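How to Set Up and Check a Shared Bench Arm Before Each Session

Written for Plomier bench users. Last revised in September by Eglė Ozoliņš.

This page covers the checks we ask every operator to do before running a small arm on a tabletop. It applies to recording sessions, scripted runs and hand-guided work alike. It doesn't replace the risk assessment for your cell or the manual for your arm. If the manual is stricter than this page, follow the manual.

The whole routine takes a few minutes once you know it. New users should do it with a signed-off operator until they have been signed off themselves.

What you need

The session log, on paper or in Stemudus
A lint-free cloth and the bench cleaner from the cabinet
A 2 mm hex key
The foam test block
The printed limits card for your arm

Step 1. Take control of the arm

Only one person has control at a time. Write your name in the log before you power anything on. If someone else's name is still open, find them and have them close it. Don't close it for them, even if they've gone home. Edgars Kuusk can release a stuck entry, and he will want to look at the arm first.

Check that the emergency stop is within reach of where you'll be sitting or standing. Reach for it with your hand. A stop button you have to lean across the arm to press is in the wrong place. Move it before you continue.

Press the stop, power on, and confirm that the arm refuses to move. Then release the stop and reset. Log the result as pass or fail. If it fails, power down, hang the tag on the controller and tell Edgars. There is no second try.

Step 2. Mark the reach

Keep people and their belongings out of the full reach of the arm, including the parts your program isn't supposed to use. Bags and cups go on the side shelf. Chairs stay behind the floor tape.

Objects that belong to the task are allowed on the table. Each one has to be listed in the log by a plain name, such as "keyboard" or "tray," and placed before the arm is enabled. If you need to add or move an object later, pause the arm first. A pause in software is enough for placing an object with the arm parked at home. For anything closer than that, use the stop.

Route cables away from the gripper path. A loop of cable standing up behind an object is easy to forget, and a closing finger can catch it and pull the whole object along. Tape it flat or turn the object so the cable leaves on the far side.

Step 3. Check the fingers

Take the gripper through one full open and close at the slow setting with nothing in it. Watch both fingers. They should start together, move at the same speed and meet in line. A tip that sits ahead of the other usually means a loose screw at the base. Tighten it with the 2 mm key, repeat the cycle, and note it in the log.
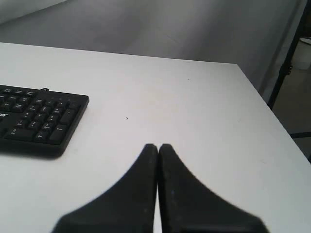

Scuffs and light wear are acceptable. Cracks are not, and neither is any finger that flexes when you press the tip with a thumb (arm stopped, of course). Replace fingers in pairs. A new finger next to a worn one will give you an uneven grip, and you'll spend the afternoon looking for the cause in your code.

Next, close on the foam block and read the force value. The limit is on the card. Don't raise it to make a difficult grasp work. If your task needs more force than the card allows, it needs a new assessment, and that request goes to Žydrūnas Stankevičius.

Step 4. Clean the surface

Wipe the table from the back edge toward you. Crumbs and grit matter more than people expect. They get under objects and tilt them, and they scratch the finger pads. If you are recording, they also show up as small dark spots that somebody will have to explain when the data is reviewed.

Don't spray cleaner with the arm over the table. Send it home, spray the cloth, then wipe.

Step 5. Check the camera view

Skip this step if you aren't recording.

Open the live view and look for anything that identifies a person: faces, badges, screens, whiteboards, mail. Remove it or cover it. The backdrop is there to hide the rest of the room, so pull it out to its full width. Brand names on ordinary equipment are fine under our current rules unless the project sheet says otherwise.

Lights stay at the marked positions. If you have to change them, write down what you changed. The Flestbridge team compares sessions across sites, and an unlogged change in lighting is enough for them to set the session aside.

Step 6. First run

Run the first cycle at reduced speed with one hand near the stop. Stay at reduced speed until the arm has completed the whole path once. A partial path doesn't count.

After that you can go to working speed, up to the limit on the card. For the Pärn bench that limit is 120 mm per second whenever a person is inside the tape. The controller will accept a higher number, so check what you typed.

Don't leave the arm enabled and walk away. If you go for coffee, send it home and press the stop.

Closing the session

Send the arm home. Leave the gripper closed and empty. Power down, put task objects back on the shelf, and close your log entry with the number of runs and any faults. Write faults in your own words. "Left finger late on close, third run" is useful. "Gripper weird" is not.

Questions we get

Can I skip the stop test if the last person did it an hour ago? No. It is done once per operator, at the start of each session.

Do I need to log an object that never gets touched? Yes. If it's on the table, it's in the log.

Who signs me off? Deividas Avotiņš or Irfan Mirani. Both are usually at the benches on Monday, and either can watch you go through the steps. Bring this page if you like. It isn't a memory test.

My arm isn't on the limits card. Then it isn't cleared for use. Form 133 in Stemudus starts the process.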